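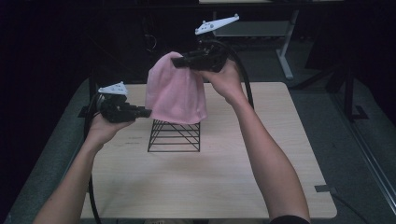
*The pink cloth, right hand up.*

Nkrumah Tetteh had folded towels for a living once, in the basement of a hotel, and nobody had ever asked him to do it worse.

"Slower," Thakur said from behind the monitor. "And don't fix it in the air. If you miss, put it down and start over."

"A person would fix it in the air."

"The model isn't a person."

He had noticed. He squeezed the right handle until the jaws took the corner of the cloth, and he lifted. The left gripper waited beside the wire frame with its mouth open. The cables dragged at his wrists. With bare hands he could have finished the job and gone for coffee.

Dakska was paying him by the hour, so he did it again.

The idea, as Thakur had explained it on the first morning, was that the arms out at Ponwood would learn to handle cloth from watching the grippers in his hands. Where they went, when they closed. He would show them, and they would pick it up. She said it the way people at his aunt's church talked about the new roof.

"How many do you need?" he had asked.

"We'll know when the curve flattens."

That had been in October. He had worn out one pair of shoes standing on the gray carpet, and the curve was still, as far as he could tell, a curve.

"Stokar got 82 percent on theirs," Thakur said now.

"Eighty-two percent of what?"

She scrolled for a while. "Successful drapes."

"Who decides what's a successful drape?"

"It has to stay on the frame for three seconds."

Nkrumah thought about the head housekeeper at the hotel, a woman who could find a crooked hem from the far end of a corridor, and what she would have made of three seconds.

"Reset," Thakur said.

He put the cloth flat. He brought the grippers back to their marks and started in from the left this time, since she liked variety. The jaws closed on nothing. He felt the small click of plastic on plastic and stopped, because he was supposed to stop, though everything in his arm wanted to reach two inches farther and take hold.

"Was that on purpose?" she asked.

"No."

"Okay. Tag it as a miss."

"It'll learn that too?"

"We filter those out."

"All of them?"

She didn't look up. "Most of them."

He went again, and after that a dozen more times, and somewhere in there his shoulder began to ache in the old place. He started dropping his right elbow to spare it. It made the cloth swing a little before it settled — an ugly habit, and a hard one to see unless you had done the work.

He waited for her to say something about the elbow. She was watching the numbers.

"Those are really clean," she said. "Keep doing it like that."

So he did, until the end of the shift, and on the bus home he pictured a row of arms at Ponwood, all of them favoring a bad shoulder.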